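I have never been persuaded by play kitchens. They arrive in a box the size of a wardrobe, they lose a cupboard door by March, and the food that comes with them looks like something swept out of a factory. So when people started telling me that a tabletop set, with no cooker unit and no plastic sink, would get more use than the big thing in the corner, I was doubtful about that as well. It sounded like a way of selling less for the same money.

This page is a gallery of a small one, laid out on a white table. There are three pictures and they come further down. I have put my grumbling first, as I usually do, so skip ahead if you only want to look.

## What a small set is supposed to do

The sales talk for these sets is nearly always the same. A child will learn colours, learn to share, learn where milk comes from, and grow up to eat vegetables. I don't believe much of it. I have watched plenty of children with a toy carrot and I have yet to see one go off and ask for a real one. What I have seen is a child putting a toy into a bowl, taking it out, and putting it into a different bowl, over and over, with great seriousness. If a set allows for that, it's doing its job. If it needs batteries to allow for that, I would leave it in the shop.

My own rules are dull ones. There should be something to put things in, something to put things on, and something worth moving between the two. A plate, a bowl, a mug and a colander cover the first two perfectly well. The third is where most sets go wrong, and they go wrong by quantity. I once unpacked a Wedora basket that promised 241 pieces of food. A good many of those were peas. They went under the sofa in the first afternoon and I was still finding them long after the basket had been given away.

## On colours

I had a theory that children's kitchen things have to be loud. Red pans, yellow plates, a kettle in the sort of purple you only see on cough sweets. The Naseri range is like this and it gives me a headache, though I admit it's easy to find in long grass.

The quieter colours have been fashionable for a while now, and I took against them at first. They looked to me like toys chosen to suit the curtains. I have softened a bit. Pale green, soft blue and a dusty sort of purple do let the food stand out, and the food is the part anyone wants to pick up. Put a strawberry on a red plate and you've lost the strawberry. Put it on a plain white table and a two-year-old can spot it from the doorway.

I still think grown-ups care about this far more than children do.

## On felt

Felt food is my weak point, and I say that as someone who wanted to dislike it. It picks up fluff. It can't be wiped down. Anything that has been sucked by one child needs to be kept away from the next until it has been washed, and plenty of it comes out of the wash a different shape. The stall at Sastdale where I used to buy mine swore that every piece could go through at 40 degrees. My fried egg would like a word with them.

Against that, felt is silent when dropped, which matters a lot if you live above someone. It doesn't hurt when thrown. It also lies flat, so a whole shop's worth goes into a drawer. And the bottles and packets are where it is at its best, because the maker has to work out what makes a sauce bottle look like a sauce bottle and then do it with a pair of scissors. Some of them manage it and some make a red triangle and hope.

Hard toy fruit has its own faults. The hollow sort splits along the join. The cut-in-half sort, with the sticky fastening in the middle, is fun until the fastening fills up with carpet. Slices are safer – there is nothing on a slice to come undone.

## The pictures

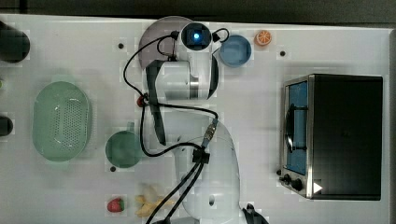
Colander, mug and blue bowl, with the orange slice beside the bowl.

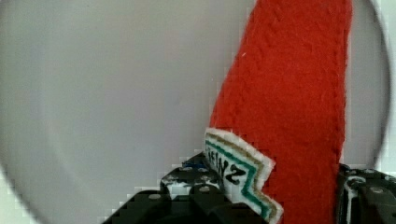 Ketchup in red felt, with a zigzag edge to the label and most of the name HEINZ on show. 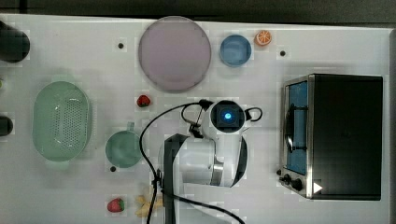

The lilac plate, two strawberries, and the same quiet greens and blues.

I said my rule was things to put in, things to put on, and things worth moving, and I would stick to it if I were buying tomorrow. The argument I keep having is over the colander. People leave it out. They buy a saucepan with a lid, the lid vanishes, and then the saucepan is just a bowl with an awkward handle. A colander has holes, and holes are interesting in a way that no amount of painted detail can match. You can look through it, wear it, poke a finger into it and pour bathwater out of it. I would give up the plate before I gave up the colander.

Mugs come next. A mug in a toy set tends to be too small to be of any use, or else it is a real one from the back of the cupboard, and the real one nearly always wins. Buy one tougher than you think you need. The Zeno tea set I had came with 12 cups in three sizes and only the biggest were ever touched. The small ones were very sweet and sat in their tray until the tray broke.

As for plates, I have no strong feelings except about the rim. A flat disc with no edge is a bad plate for anyone whose idea of serving lunch is to run with it.

## How much is enough

I get asked this and people don't like the reply. The last set I put together for a toddler had 19 pieces in it and that was too many. It went down to a handful within the month, by the usual method of things rolling away and me not looking for them very hard. Play didn't suffer. If anything the remaining strawberry became rather important and had to be handed over with ceremony at bedtime.

The usual advice is to rotate – put half away, bring it out again later, and watch the child greet it all like new. I have tried this. What I found was that I forgot which cupboard the other half was in. It may work for people with labelled shelves, and I would be glad to hear from one who has kept it up for longer than a term.

Storage is the other thing I distrust. There are very handsome crates and baskets made for play food, and some of them cost more than what goes into them. A washing-up bowl does the same job. It can live under the table, it can be a sink when a sink is wanted, and when somebody tips it over you've lost nothing.

## If you are buying second-hand

Most of what I own came that way and I'd recommend it, with a few warnings. Smell the felt before you pay for it. Check the seams on anything long and thin, as that is where small hands tend to grip. Give hard pieces a squeeze by your ear and listen for water, which gets into bath toys and never seems to get out. Don't pay extra for the box, and don't be talked into a job lot for the sake of one good colander, however nice a green it is. I have done that twice.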